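Old office computers get a second run at Leckie workshop

A computer refurbishing workshop in Leckie has taken in 400 retired office desktops and plans to have the first of them back in use by the end of February.

The machines came from Juteck, which is replacing the computers at its offices and had been paying to store the old ones. Under the agreement, the workshop, run by the repair firm Uteo, gets the desktops at no charge. Juteck gets a list of what was reused and what was sent for recycling.

Innes Lamont, who manages the workshop, said most of the desktops were put away in working order. The usual faults are tired fans, dead clock batteries and thermal paste that has dried out between the processor and its cooler.

"People think a computer that shuts itself off is finished," Lamont said. "Half the time you take the cooler off, clean up the old paste, put fresh paste on and it runs fine. It's a ten-cent problem if you already have the tube."

Each desktop is opened on the bench and the cooler comes off first. The processor stays in its socket while the top is wiped down, unless there is paste on the sides or down in the socket area. In that case the lever is lifted and the chip comes out for a closer look. Memory is pulled and tested separately, then matched up so that every finished machine leaves with the same amount.

Drives are not reused. They are removed before anything else happens and go back to Juteck in sealed crates.

So far 116 desktops have been checked. Of those, 11 were set aside as beyond repair, mainly for damaged boards, and are being stripped for parts. Power supplies, memory and side panels go onto the shelves. Bare boards and scrap metal are collected on Tuesday.

Tamara Onu, who handles requests for the finished computers, said the first batch will go to Horik, the adult learning center across the street, where evening students now share 4 machines between two classrooms.

"They have people writing job applications on their phones," Onu said. "They didn't ask for anything fancy. They asked for a keyboard and a screen that works."

The learning center will also get spare mice and power cords. Monitors are a harder matter. Juteck kept most of its screens, and the workshop is asking local businesses for any they no longer need, as long as they come with a stand.

Finished desktops will be set up with a free operating system and a basic office package. Each one runs overnight on the test shelf before it is boxed, and a machine that fails goes back to the bench.

Lamont said the pace depends on bench space. The workshop has room for three people to work at once, and a fourth bench is being put together from old shelving in the back room.

Monitors and cables can be dropped off at the side door on weekdays until 5 p.m. The workshop cannot take printers or televisions. 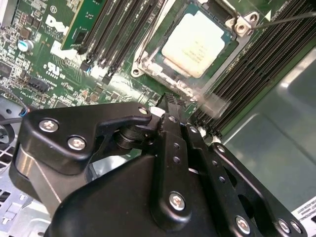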